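Workshop tips: choosing a gripper for kitchen jobs

Start with the objects and leave the arm until later. Put out the things you want picked up and sort them by how they can be held: by a knob, by a rim, by a handle, or only by the body. Most kitchen things fall into the first three.

Check the opening before you buy. The Stimon two-finger opens to 148 mm and the Triner to 170 mm. The wider one sounds better, but it is bulky between tall items and we went back to the Stimon for most jobs.

Pads matter more than force. Bare fingers slip on glazed mugs. Cut strips of thin silicone sheet, stick them on with double-sided tape and replace them when the edges lift.

Flat things are the hard ones. A spoon lying on a smooth worktop gives the fingers nothing to get under. Come in at the bowl end, where there is a little height, or slide the spoon to the edge first.

Keep knives out of early trials. If you must include one, approach the handle side and keep the wrist speed low.

Try it in simulation before you try it on crockery. We ran 1,923 grasps that way with the Sadeghi controller and broke nothing. Set the friction lower than you think it should be — the default is too kind.

Start each lid or jar trial with the gripper straight above the knob and pointing down. Tilted starts gave us trouble with both makes.

Leave clutter in. A bare worktop makes any gripper look good. Put a pot behind the target and a toaster beside it, then see if the wrist still clears. 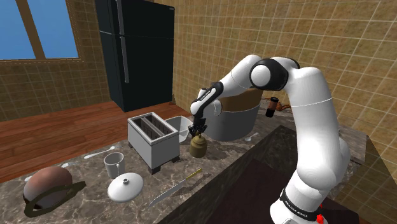 Fernden, 17 May 2020. The simulated kitchen is set up for the jar trial, with the two-fingered gripper over the knob. The big pot is close behind, so watch the forearm on the way down as well as the fingers. We allow 400 tries per object before changing any settings.

Write down the pad type with every result. We left it out of our December notes and had to repeat the mug tests.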